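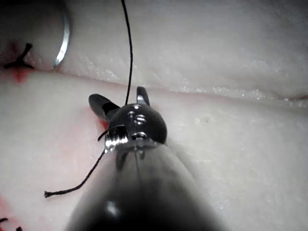 Vesela Todorova asks that visitors get their hands on the controls before any talk begins, and the order of steps below follows her request.

Isero Demonstration Guide
January
By the Triment training desk, Willovcombe

Section 4. Open-day suturing station

1. Set the skin pad flat on the tray and clamp both short sides.
2. Load one curved needle with black suture. Cut the thread to 40 cm.
3. Set motion scaling to the visitor preset.
4. Seat the visitor at the console and adjust the armrest.
5. Have the visitor open and close the jaws three times away from the pad.
6. Let the visitor place one stitch and tie it. Allow 15 minutes.
7. Park the arm before anyone reaches into the tray.

Note: Leave finished knots in place. The next visitor starts farther along the incision.

Caution: Used needles go in the sharps box. Do not leave them on the pad.

Caution: If the console shows code 115, stop and call the Grajales bench. Do not restart the arm with a visitor seated.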